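4. Loading the script and building your first cue list

Rondik reads a play the way a tired stage manager does: one line at a time, and with suspicion. Give it a clean script and it will behave.

1. Save the script as plain text. Fancy stage directions in italics will arrive as dialogue, and some actor will say them.

2. Open Script > Import and pick your file. A full-length play of 1700 lines loads in one go.

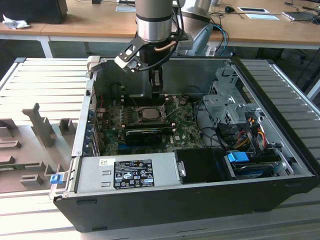
Does it keep the act breaks, one reader of the last edition wanted to know, or do I have to type them back in? It keeps them if the word ACT stands alone on its line.

3. Click a line and press C to attach a cue. Lights are L, sound is S, and the curtain is K, for reasons lost with version 3.

Caution: The limit is 200 cues per act. If you hit it, talk to your director.

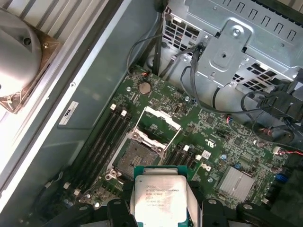 Couldn't the cues renumber themselves when a scene gets cut, asks another reader, whose director cuts on Thursday nights. They could – and then your lighting operator would be calling L40 something else. Use Cue > Renumber when everyone is in the room.

4. Set the standby gap. Pedholm mode gives the warning a page early, Flokmont mode three lines early.
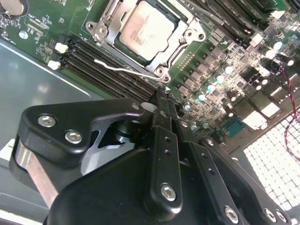

Whichever you choose, keep it for the whole run. Changing modes after the dress rehearsal is allowed, in the sense that the button works.

5. Print the prompt copy. Error 321 means the margins are too narrow for your notes. 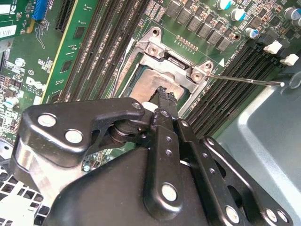
Gripper fingertips at the CPU socket.

Note: Scripts from the older Dreßler program must be exported as text first. See section 5.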